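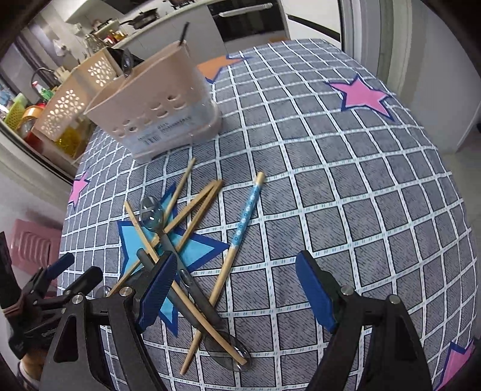 Dralla
Store owner, member

Duplicate orders after moving checkout to Wulico

I run a small online store selling kitchen textiles and table goods. The catalog is 800 SKUs. In November I moved the checkout from the built-in cart to Wulico and left inventory in Sovus. Payments settle normally.

Since the move, a portion of orders show up twice in Sovus. Both records have the same customer, the same items and the same total, but different internal order IDs. Wulico shows a single order and a single charge. Stock is reduced for both records, so items show as sold out while they are still on the shelf. I cancel the second record by hand and the stock comes back, but by then the product page has been hidden for part of the day.

What I have checked so far:
The connector is installed once.
The webhook for "order created" is listed once in the Wulico settings.
Retry is set to 3, the default.
The duplicates do not follow any payment method, browser or shipping zone.
They are more frequent when I send a newsletter.

Is there a setting that makes Sovus reject a second record for the same Wulico order, or do I have to put something in between?

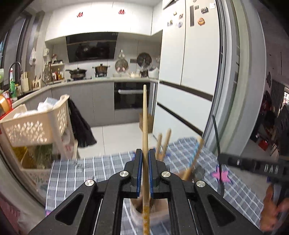 Verbeke
The newsletter detail points to timeouts. Wulico sends the webhook and waits for a 2xx response. If your endpoint is slow under load, the response arrives after the limit, Wulico marks the delivery as failed and sends it again. Your side has already written the first record, so the retry writes another.

Open the delivery log in Wulico and filter on one of the duplicated orders. If you see 2 deliveries with the same event ID, the first marked as timed out, that is the cause.

The fix is on the receiving end:
1. Accept the webhook, store the raw payload in a queue and return 200 right away. Do not call the inventory API before responding.
2. Process the queue in a separate job.
3. Before creating the order in Sovus, look up the Wulico order number in the external reference field. If a record exists, skip it.
4. Put a unique constraint on the event ID in your queue table. The lookup in step 3 alone can still fail if two jobs run at the same moment.

Leave the retries on. If you turn them off, you lose the order completely when the endpoint is down, and a missing order is harder to find than a double one. For the duplicates already in the system, export by external reference, sort, and cancel the later record of each pair. Check that neither has a shipping label first.

storefront_ops
Same problem here last year. I set retries to 0 and it stopped. Never looked into it further.

Dralla
The log shows two deliveries per duplicated order, same event ID, first one timed out. The external reference field was also empty on every order because it was not mapped in the connector. I have mapped it and will move the processing to a queue. Retries stay at 3 for now.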